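Last updated: Oct 20, 2020

Some notes on skim coating over old textured walls, as this comes up every December when people start indoor projects.

First, find out what the texture is. Joint compound softens with a wet sponge in a few minutes. Cement plaster does not. If the house is old enough for asbestos to be a question, have a sample tested before you scrape or sand anything.

Knock down the high points with a wide knife. Do not try to get it flat at this stage. You only want the blade to pass without catching.

Prime before the first coat. Bare compound pulls water out of the new mix and you get pinholes. Meenakshi Sisodia primes twice on chalky walls. I have only needed it once.

Mix thinner than for taping – closer to pancake batter. I use Gundari setting compound for the first coat and Herath premix for the second. Setting compound is hard to sand, so keep the first coat tight.

My last bedroom had 400 square feet of wall and took 111 pounds of material over two coats. The ceiling was extra.

Work in strips, top to bottom, and pull the second coat at right angles to the first.

Gray surfaces, coarse and faint texture:
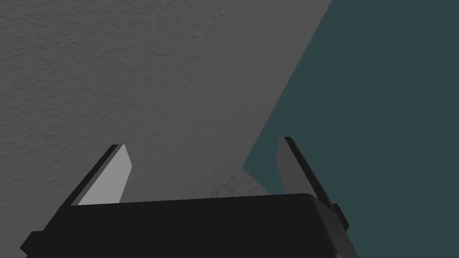
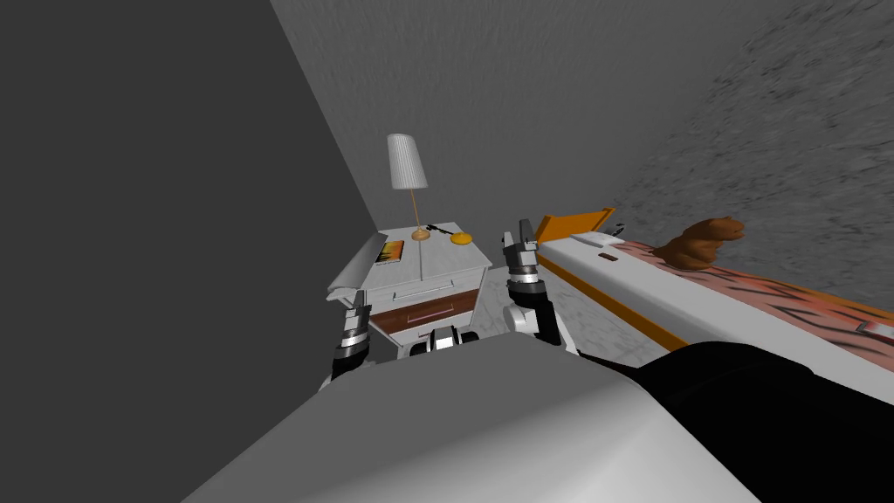
Check your work with a lamp held flat against the wall. Overhead light hides ridges. Mark each one in pencil, fill, and check again.

Bimla Kandpal asked about grit. 150 for ridges, 220 for the final pass. Pole sander for anything over shoulder height.

Flat paint forgives a lot. Eggshell does not. If you want eggshell, plan on a third coat – and let it dry overnight before you judge it.

This site uses cookies. By continuing to browse you accept our cookie policy.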